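Farnstead ya tiene bocadillo propio, y pesa lo que un gato joven. La panadería Palamarchuk, junto a la estación de autobuses, puso a la venta el miércoles una hogaza individual rellena de albóndigas, queso ahumado, pepinillo y patatas fritas, todo ello bañado en una salsa de mostaza cuya receta la casa guarda con celo de embajada.

El invento se llama Seltov y cuesta 5 euros. La primera hornada, de 95 unidades, salió a las siete de la mañana y a las nueve menos cuarto solo quedaban migas y un señor discutiendo por el último. Al día siguiente hornearon 145 y el señor volvió, esta vez con su cuñado.

Fenna Brouwer, al frente del obrador, asegura que pasó 22 noches ajustando el pan para que aguantara la salsa. "Los primeros se desmayaban en la mano", recuerda. La versión vegetal, con berenjena, sigue en pruebas - su familia ha pedido una tregua.
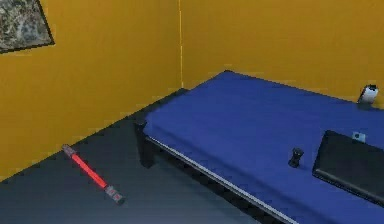
¿Hasta cuándo se venderá el Seltov?

De momento, hasta finales de agosto. Si la demanda se mantiene, pasará a la carta fija en otoño, con permiso del horno pequeño, que ya se ha parado dos veces.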